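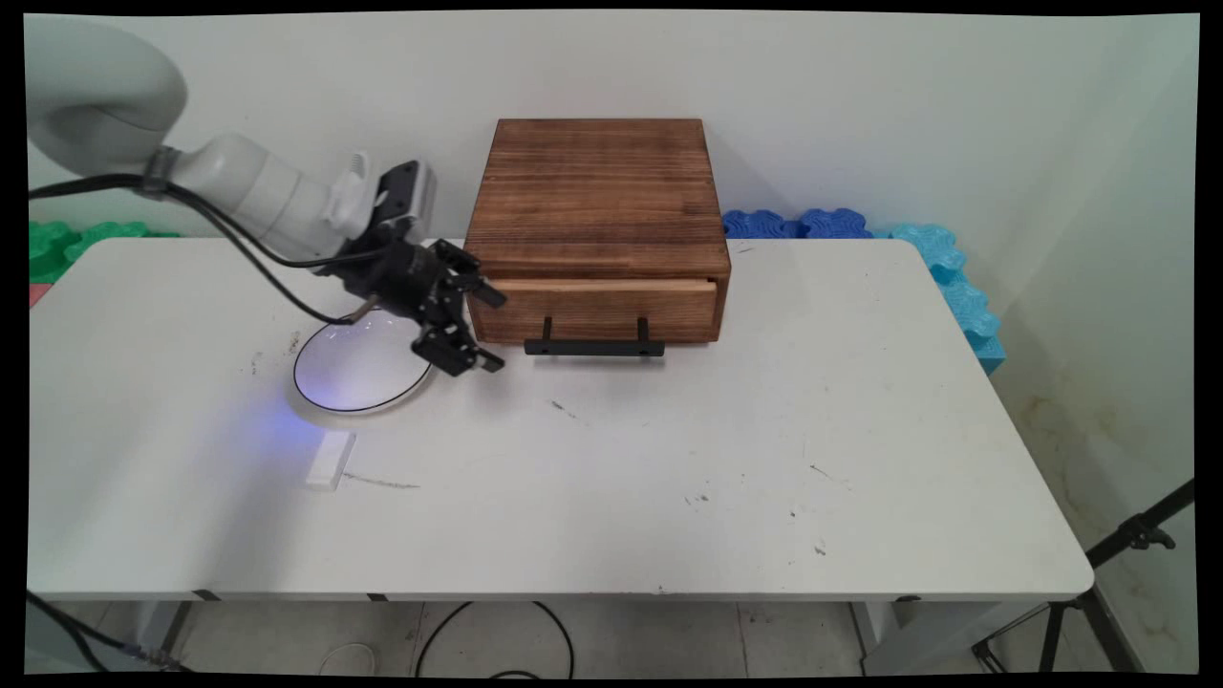 Michalis Giannakopoulos thinks I have the whole thing backward. You buy the drawer first, he told me over the phone, and then you worry about the box around it, and if you go into a shop and fall for the stain you deserve whatever happens to your fingernails.

I had called him because I'd fallen for a stain. I do this a lot. I like dark brown with the grain running sideways in big loud stripes, and I like those nearly black streaks that look as if somebody got a little carried away with a torch. Put one drawer and a black bar handle on the front and I'm reaching for my wallet before I've pulled the thing open to see if it runs. My husband says I've never met a small box I didn't have plans for, and he says it while standing in a hallway with three of them in it, so I can't argue much.

This story started in November, when I decided our house was going to have a place for everything under the size of a sandwich. Batteries. The good scissors. The tape measure that lives in my coat for some reason. Big furniture does nothing for stuff like that. We own a dresser with drawers so deep that I once lost a passport in it for most of a summer (mine, and it was under the tablecloths, don't ask). What I wanted was a one-drawer cabinet, square, flat on top, small enough to carry under one arm.

They're everywhere once you start looking! Dollidwood, out on the far side of Drollbridge, has a back wall of nothing else. I went in for a quick look and came out after lunch. Their cheapest was $130 and their fanciest was $731, and I'd like to tell you I could see where the extra money went. Some of it was in the corners. The nice one had joints so tight I had to tilt it under the lamp to find them. Some of it was in the drawer, which slid out and stopped with a soft little bump and didn't droop. And some of it, I'm pretty sure, was in the card with the maker's signature.

I bought neither. I bought one in the middle for $193, dark and stripy, and got it home and discovered that the drawer stuck every time the heat came on. That's when I called Michalis.

He made me do a test over the phone, and I've since done it in four different shops with people staring at me. Pull the drawer out about as far as your thumb is long and let go. Look at it from the side. If the front has dropped, there's slop between the drawer and its runners and it'll get worse. Then push it shut using one finger, way over at the left end of the front. Then do the right. A good drawer goes home either way. Mine went in crooked from the left and jammed, and he could hear it jam, and he sighed.

The fix, at least, was cheap. I took the drawer all the way out, flipped it over, and rubbed a plain white candle along both bottom edges. Two passes, wipe off the crumbs, put it back. It helped so much that I went around the house waxing everything, including a kitchen drawer that turned out to run on metal slides and did not need it at all. When the wax wasn't quite enough on the left side, I found a shiny patch where the wood was rubbing and gave it a few strokes with fine sandpaper. Go slow there. You can't put wood back.

We got into a real debate about finishing the inside. Look along the top of an open drawer front and you'll often find a pale, bare strip where the stain stops, and I'd always taken it for laziness. Michalis likes it bare. Stain in there gets on your socks, he says, and oil goes rancid in a closed space, and he has opinions about varnish that I can't print in a family magazine. I've come around, mostly. I still find the pale edge a bit of a surprise against all that dark brown, like seeing somebody's undershirt. But I've stopped wanting to color it in.

Handles! I could write a whole separate piece about handles. A black metal bar on two posts is what I'd pick nine times out of ten, and it's what I replaced mine with after the original knob came off in my hand. You can get your fingers behind a bar. You can pull from the middle, where a small drawer wants to be pulled. The only trouble is how far it sticks out and how low it hangs, so check what happens when the cabinet's sitting flat on a table and you've got big knuckles. My brother has big knuckles. He opens mine by the end of the bar with one finger, and it drives me nuts.

The replacement came from Bakalis, the hardware counter two doors down from the bank, where everything is filed by part number and the owner won't look anything up by description. Mine is a 2505. I know this because I was sent home to measure the distance between the screw holes, twice. Measure center to center. I measured from the inside edges the first time and got a look.

Where you put the box matters more than I'd figured, too. I had it on the floor by the front door for a week and it collected shoes on top. It's on the side table now, pushed back to the wall, with enough room in front for a plate or the mail. I set my toast down there every morning. The batteries are in the drawer, along with the good scissors and a tin of Isum wax that I bought after the candle and can't tell apart from the candle.

The second one is for my desk. I went back to Dollidwood for it, and this time I opened drawers for twenty minutes before I let myself look at a single color. The one that ran best was a sort of weak-tea blond with hardly any grain to it. I carried it up to the register. Then I carried it back, and asked if they had any more like it in the dark.

They're making me one. It'll be ready after the holidays, and Michalis has asked me to call him when it gets here so he can listen to it close.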